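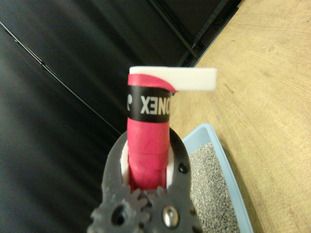
The Pink Grip

The ad said one racquet, used, pink grip, $20, pick up in Vustau. I had the money in my coat pocket and I caught the 531 because the car was at the mechanic's.

I hadn't played in six years. My sister had signed us up for doubles at the Fotisus hall without asking me, and she told me after she had paid. She said I could borrow her spare. Her spare had a cracked frame and a grip that came off black on your hands, so I went looking for my own.

The house was at the end of a street that stopped at a paddock. A man in his seventies opened the door before I knocked. He had the hallway light on and it was the middle of the day.

"You're here for the racquet," he said.

I said I was.

He went off down the hall and I stood on the mat. There were boxes along one wall, taped and labelled in capitals. KITCHEN. LINEN. KITCHEN AGAIN. The floorboards were paler in a rectangle where a rug had been. I could hear him opening and shutting a cupboard, then another one.

"I had it out," he called. "I had it out this morning."

"No rush," I said.

He came back with it held upright by the handle, the way you'd carry a candle. The grip was bright pink, nearly magenta, with a black band near one end that had YONEX on it in white. The tape went round on a slant and it had wrinkled a bit where one turn lay over the next. Past the band the end of it had lifted and curled to a point.

"My wife did that," he said. "She did all the grips at the club. People brought them round and left them on the porch."

"It's a good job," I said.

"It's lifting at the top."

"I can fix that."

"She'd have used the finishing tape. She ran out of the finishing tape." He pressed the point down with his thumb. It stayed down while his thumb was there and came up again when he took it away.

I gave him the twenty. He looked at it and put it in his shirt pocket and didn't hand over the racquet.

"Where do you play?" he said.

"Fotisus. I'm only starting again."

"They've got a proper floor there now. It used to be concrete. She did her knee on that concrete." He moved the racquet to his other hand. "Singles?"

"Doubles. With my sister."

"Which side do you take?"

I said I didn't know yet. I said she'd probably tell me. He laughed at that, and then he asked if I wanted a cup of tea, but he said he would have to find the cups.

We found the cups in KITCHEN AGAIN. He cut the tape with a bread knife. The kettle was still on the bench with half a packet of biscuits and a radio. He put the racquet on the table between us, on top of a folded newspaper, and we drank the tea standing up, as the chairs had already gone to his daughter's.

He was moving to Uten, to a unit with one bedroom and a strip of garden. His daughter had found it. She lived four streets away from it and had drawn him a map on the back of an envelope, which was stuck to the fridge. It showed her house, his unit, the chemist and the bakery. The bakery was underlined twice.

"Is there a club out there?" I said.

"There's bowls."

He said it flatly and had another biscuit.

I asked how long they had played. He said she had played all her life and he had played to keep her company. He was never any good. He stood at the back and she took everything she could reach, and some things she couldn't. They had won the mixed at the Nikolaidis Cup one August, years ago. He said there was a trophy somewhere, under LINEN he thought, wrapped in a towel.

"I hit one good shot in that final," he said. "She told people it was 100. She told everyone I'd won it."

"Maybe you had."

"I hit it off the wood," he said.

The radio was on low and a woman was reading out the river heights. He listened to all of them. Then he picked the racquet up again and turned it over and held it out to me, handle first.

I took it. The tape was a little tacky. It was thicker than I was used to and my fingers didn't quite meet my palm. I must have shifted my hand about, looking for the place, because he watched me and said, "Lower. Down a bit. She held it lower than that."

I moved my hand lower.

"That's it," he said.

He walked me to the gate. It had come over cloudy and the bus wasn't due for a while. He said I could wait inside but I said I would walk down, and he nodded as if he'd been going to say the same. I was past the neighbour's letterbox when he called out.

"Don't change the colour," he said. Then he said, "Well. Change it if you want. It's yours."

I sat in the shelter with the racquet across my knees. A boy with a school bag looked at it and asked if it was a girl's one. I said it was mine. He thought about that and went back to his phone.

At home I got out the drawer of odds and ends and found a roll of white electrical tape. I held it beside the end of the grip. It would have done the job. I put it back in the drawer and shut it.

My sister came by after tea to see what I had bought. She swung it in the kitchen, twice, and nearly had the light down.

"It's very pink," she said.

"I know."

"You want to fix that bit at the top. It'll unravel on you."

I said I'd order some of the proper tape. She pushed the point down with her thumb, and took her thumb away, and we both looked at it.

"You take the left," she said. "I'm better on the right."

I said all right, and put the kettle on.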